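Pairing a Flarnia Band With a New Phone

Before starting, charge the band to at least 20 percent and sign out of the Flarnia app on the old phone. 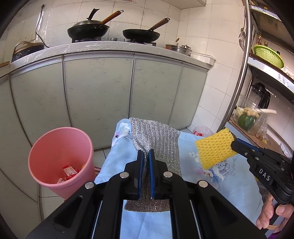

Page 172

1. On the new phone, turn on Bluetooth and open the app.
2. Select Add Device, then hold the side button until the band vibrates.
3. Enter the code shown on the band. Stored activity transfers automatically – keep both devices close together.
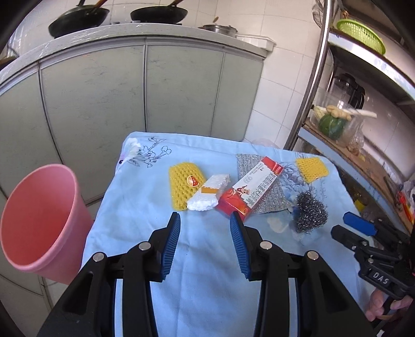
Yellow mesh piece on the blue cloth

If pairing fails, restart the band and repeat step 2. Error 290 indicates outdated firmware.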